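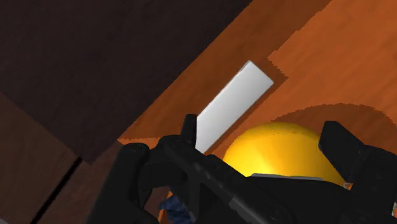

Why does the starter slow down when the flour lot changes?

Mostly the ash content. The new whole rye from Jostthorpe buffers more acid than the old lot, so pH falls later even when the gas comes at the usual time. Judge the jar by pH and rise together.

March, bench notes, sourdough culture log

08:40. Fed both jars, 1:2:2 by weight. Jar P is the Pirkora culture, jar C is the Catacutan. Water from the filter tap, left out overnight to reach room temperature. Old rye lot in P, new lot in C for this round, swapped next round. I should have run both lots in both cultures from the start, but there was only one clean set of straight-sided jars and Iresha had the others for the kvass.

Bulk mix for the test loaves: 868 g total dough per tin, of which 374 g is white bread flour. Remainder is rye, water, levain and salt per the sheet on the cupboard door. Note that the sheet still shows the old salt figure in one column. Use the right-hand column.

11:10. P domed and pulling from the glass. C flat on top, small bubbles at the side, smell still mostly wet flour. pH probe drifting again. Recalibrated at 4 and 7, slope acceptable. Readings before this time are struck out in the table and should not be used for the plot.

13:25. C has caught up in volume. Acid smell weaker than P, a little yogurt, no vinegar. This matches what Iresha Biswas wrote in her margin note from the previous lot change, which I had put down to a cold bench. I withdraw that.

Mixed dough at 13:50. Autolyse 15 minutes, then levain, then salt. Dough from C took the water more slowly and felt tighter at the first fold. By the third fold I could not tell them apart by hand. Left both in the proofer on the lower shelf. The upper shelf runs warm at the back and the trays there need turning, so it is not in use for tests.

17:30. Shaped and tinned. P slightly tacky, C clean off the bench. Poke test on C sprang back fast, so gave it a further half hour. P went in the oven first. That means the two loaves did not see the same oven, and the crust color can't be compared. Crumb can.

19:45. Both out and on the rack. Not cutting until morning. Rye needs the rest and last time we cut early the blade gummed up and the crumb score was worthless.

Angelica Gatchalian asks whether the Plelgate mill would sell us a single lot large enough to finish the series. Worth asking. Storage is the problem: whole rye goes stale on the shelf and the freezer is full of berries. If we do buy it, split into 2 bins, seal, and date the lids.

For next round:
Swap the flour lots between cultures.
Take pH every hour from feeding until peak, same probe, rinse between jars.
Bake both tins together, side by side, middle rack.
Replace the band on jar C, it slips and the start mark moved.
Write the lot code on the jar as well as in the book.

Open point: whether the slower acid drop matters for keeping quality. Keep the heel of each loaf in a paper bag on the shelf and check for mold daily. Initial each check.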